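How Respiratory Therapists Are Paid at Skemden

March 28, 2018
By Mounir Hajji

Tarek Kamel has set pay bands for respiratory therapists at the Skemden hospital group since it absorbed the Lahlou clinics. The base rate, he says, is the smallest part of what his staff ask him about.

"People compare hourly figures and stop there," Kamel said. "Two therapists on the same base can finish the year far apart. Night differential, on-call hours and the weekend rate account for most of it."

Skemden employs 211 therapists across its sites. New hires enter at the first of five steps and move up one step each August, provided their license and continuing education hours are current. Transport and neonatal credentials add a separate hourly amount, paid only on shifts where the credential is used.

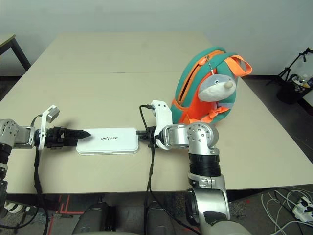

Reading time: 2 min

On-call pay follows a different rule. A therapist on standby receives a flat rate, then time and a half once called in, with a minimum of 90 minutes paid. "The minimum is where the disputes were," Kamel said. "The old Lahlou contract paid by the quarter hour, and the payroll system, Ultex, still had that rule loaded for one site."

The group also pays a yearly retention bonus of $1000, prorated for part-time staff who work at least 50 percent of full hours. It is taxed as ordinary wages and does not count toward the pension base - a point Kamel said he repeats at every orientation.

Asked whether a master's degree raises pay, he was brief. "Not at the bedside. It matters if you apply for an educator or supervisor post. Those are on another scale."

The supervisor scale is under review and will be published with the next set of bands.

Contact | Copyright 2018 Giltico | Back to top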